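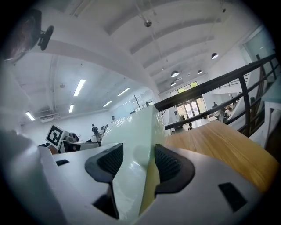
Emrys Landeg had been told the shared workshop at Hillcombe would be a shed. He had pictured a shed all the way there on the bus, with a kettle in it, and had packed a sweater. What he got was a mezzanine with a black railing, arched white beams overhead, pendant lamps, and a view down to a floor full of people who seemed to know what they were doing. He put his gripper on the wooden table and tried to look like one of them.

"It's got a boot," said Idris Griffiths.

"It's a finger."

"The left one's a boot. The other one's a hook. You've built a pirate."

Emrys explained that the fingers were meant to be different. He had read something about it in March, or had meant to. The plan was a hand that would pick up an egg at one end of the kitchen counter and set it down at the other, and he had told his sister it would be ready by Easter. She had bought eggs.

Idris had been coming to the workshop for two years and had finished nothing, which gave him a certain authority. His own project was called Drelum. It was going to water tomatoes. So far it had watered a laptop.

"What's it grip with?" he asked.

"The pads. There's texture on them."

"I can see there's texture on them. I mean what makes it close?"

"Well, me," said Emrys. "For now. You squeeze it."

Idris thought about this for some time. Downstairs somebody laughed, and both of them looked over the railing in case it was at them.

"So it's tongs," said Idris.

"It's the manual phase."

"My mother has a manual phase. She keeps it in the drawer with the potato masher."

Emrys took an egg out of his coat. He had brought two, each wrapped in a sock, and he now noticed that the socks didn't match and hoped Idris wouldn't. He laid the egg on a folded cloth, lined the fingers up on either side and squeezed. The boot went forward nicely. The hook arrived late, like a man who has been looking for parking, and the egg turned a slow half circle and set off toward the edge of the table.

Idris caught it. He did it without looking, with his left hand, while reaching for his coffee with the right.

"There," he said. "How much did yours cost?"

"Sixty dollars. Not counting the motor."

"There's a motor?"

"It's at home. It scares me a little."

They spent the next hour on the hook. Idris thought it wanted a shim. Emrys thought it wanted encouragement. They cut a shim out of the lid of a Jimholm margarine tub, and then a thinner one, and then Idris filed the thinner one until there wasn't any of it left and they were back where they had started, only warmer. On attempt 25 the egg rose off the cloth. It went up an inch and stayed there between the two dark pads, and Emrys held his breath and walked it the length of the table with small, churchy steps.

"Don't talk," he said.

"I wasn't going to."

"You're talking now."

He set it down. It rocked once and settled. Neither of them said anything, and then Idris wrote it in the back of his notebook, under a drawing of a tomato: 20 Apr 2019, egg, whole.

"Bring the motor next week," he said.

Emrys wrapped the egg in its sock and said he would see how the motor felt about it.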